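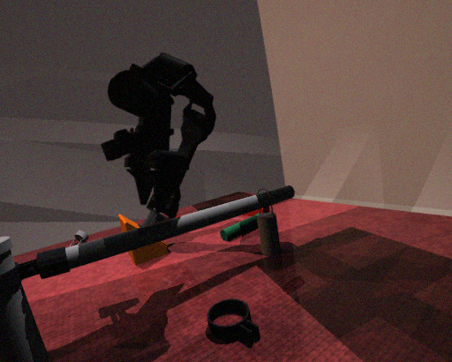 The simulated tabletop, with the arm reaching down behind the long rod.

Our Stitow simulation project has its first result to share, and those of you who have sat through my hallway updates since July will know how pleased I am to be writing this one up!

The question was a simple one. If a robot arm learns to pick things up only in rendered scenes, how much does the lighting in those scenes matter? Vangelis Andreadis built the scenes at our Stikotville lab, and he made them messy on purpose — dark shadows across a red table, small objects lying at odd angles, a rod running right through the middle of everything. He then trained 10 copies of the same grasping policy, half of them with the lights fixed and half with the lights moved before every attempt.

Each copy got 200 attempts on scenes it had never met. The moved-light group dropped or missed the object 17 fewer times per copy on average, and the gap was widest where a shadow fell over the thing being grasped. We had expected a smaller difference, and I made Vangelis run it all again (sorry, Vangelis).

Next comes the real arm over at Liapis, where we have three days booked.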